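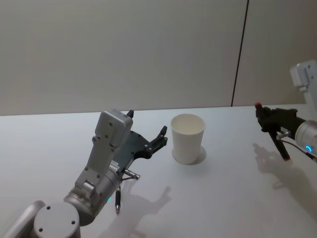
# driltau-affiches

Jeu de données sur les affiches et bandes-annonces de contes adaptés au cinéma, tel que projetés dans les salles de Fleladville et de Luik. Le dépôt contient les notices, pas les visuels eux-mêmes, qui restent chez les distributeurs.

## Contenu

- `notices.csv` : 745 notices d'affiches, une ligne par version (teaser, affiche définitive, affiche de personnage, reprise)
- `annonces.csv` : 194 bandes-annonces, avec la durée, la langue et le film devant lequel elles passaient
- `contes.csv` : 32 contes sources, avec les titres sous lesquels ils ont été adaptés
- `LISEZMOI.md` : ce fichier

Les fichiers sont en UTF-8, séparateur point-virgule. Les champs vides sont vraiment vides (pas de `NA`, pas de tiret).

## Champs de `notices.csv`

| Champ | Type | Remarque |
|---|---|---|
| `id` | entier | stable d'une version à l'autre |
| `conte` | texte | clé vers `contes.csv` |
| `titre_affiche` | texte | orthographe de l'affiche, majuscules comprises |
| `type` | texte | `teaser`, `finale`, `personnage`, `reprise` |
| `salle` | texte | `Fleladville` ou `Luik` |
| `accroche` | texte | jusqu'à 200 caractères, tronquée au-delà |
| `prise_vues` | booléen | vrai pour un film en prises de vues réelles |

Pour les films qui mêlent animation et acteurs, `prise_vues` vaut vrai dès qu'un rôle principal est joué à l'écran.

## Origine des données

Les notices de Fleladville viennent des programmes imprimés de la salle, saisis à la main. Celles de Luik ont été exportées de Totalov, le logiciel de caisse et de programmation utilisé là-bas, puis corrigées. Totalov coupe les titres trop longs ; nous les avons rétablis d'après les programmes quand ils existaient encore.

## Problèmes connus

- Les affiches de personnage sont mal représentées à Luik, où la salle n'affichait en général que la version finale.
- Une même bande-annonce peut figurer deux fois si elle a été projetée en version originale et en version doublée. Filtrer sur `langue`.
- *Cendrillon* et *La Belle au bois dormant* ont beaucoup plus de notices que les autres contes. À pondérer pour toute comparaison.
- Les dates de sortie ne sont données qu'au mois.

## Utilisation

Les notices sont sous licence CC BY 4.0. Citer « Driltau, notices d'affiches » et le numéro de version. Les accroches sont reproduites à titre de citation et ne sont pas couvertes par la licence.

Les corrections se font par ticket, avec l'`id` de la notice et la source. La prochaine version est prévue en avril ; elle ajoutera un champ `format` pour les dimensions des affiches.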